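Wanted: people who eat breakfast and don't mind writing it down

I'm Ojārs Dzene and I'm looking for people to keep a breakfast diary for me. I've been writing a little book about what people eat before they leave the house (and what they eat standing up, and what they eat in the car and then deny), and I've reached the point where my own family has stopped answering my questions. So I need yours!

It's called the Mumberg Breakfast Diary, after the street where I live. You'd fill in a short page every morning through August. I want to know what you had, what time it was, who else was up and whether you'd have liked something different. If you skipped breakfast, write that down too, and tell me what you were doing instead. Two words will do on a bad morning. If you want to go on for pages about marmalade, please do, I'll read every line.

I ran a much smaller version last year with 68 people and it was a joy. One woman had the same bowl of porridge every day and still managed to make each entry different. Somebody else fell out with his brother over butter and kept me posted on it. I learned far more from the grumbling than from the menus, so don't tidy yourself up for me.

I'm after 90 people this time. You need to be over 18 and able to write in English, spelling mistakes very welcome. I'd love to hear from night workers, because I had hardly any last time and I'm still not sure what a baker calls breakfast. Students, new parents, people who live alone, people in a house of seven with one bathroom, all good. The oldest diarist last year was 66 and I'd like to beat that by a long way, so do pass this on to your nan.

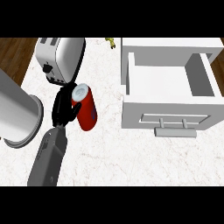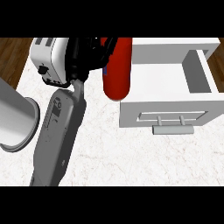 Toaster on a marble worktop, both times.

Now the dull bits. There's no fee, I'm afraid, it's just me and a small grant from Illska, the local reading club, and that goes on stamps and printing. Everyone who finishes gets a copy of the book and an invitation to a very long breakfast at the Purves tea rooms, where I'm told the kitchen will do eggs any way you ask. Missing a few days is fine. Missing a fortnight is fine too, if you tell me why.

You can write on paper (I'll post you a notebook and an envelope to send it back in) or type it up and email it at the end of the month. I won't use your real name unless you ask me to, and you can pull out at any time, even after you've sent it in. I may ring a handful of you in the autumn for a chat about your entries, but only if you've said yes to that on the form.

If you fancy it, write to me care of Floveo Books, Mumberg, or drop a note through the shop door. Tell me your name, what you had this morning and whether you'd like paper or email. If I'm not about, ask for Ferenc Jakab at the till. He has the forms and he'll happily tell you what's wrong with my opinions on jam.

Ojārs
May 2019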